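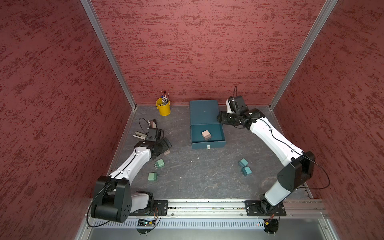
Why do small things pile up on a surface when a drawer is within reach? In most of the homes we visited, people told us they had never settled which drawer a thing belonged to, so it stayed out until somebody needed the room.

4.2 Chargers and other small goods

Of the 182 households in the Kurnetness survey, nearly all kept a few chargers lying loose, and we confess our own desks are no better! Figure 2 has a pair of teal chargers side by side on a gray marble-patterned surface, with lidded bins close by.

Figure 2. Loose chargers and lidded bins.

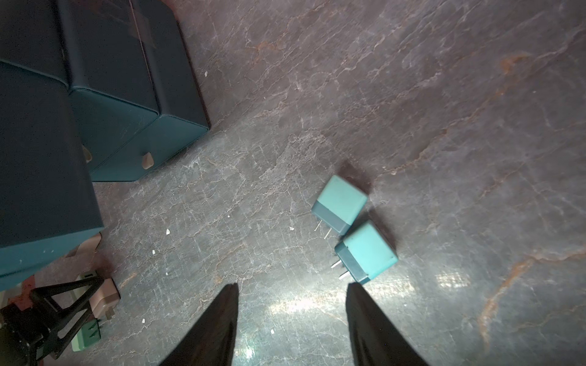 Bernadette Hervieu wrote back, on reading our draft, that she would never put a charger under a lid, as she would only go and buy another. We have kept her remark in mind for Section 5, where open and lidded storage are compared.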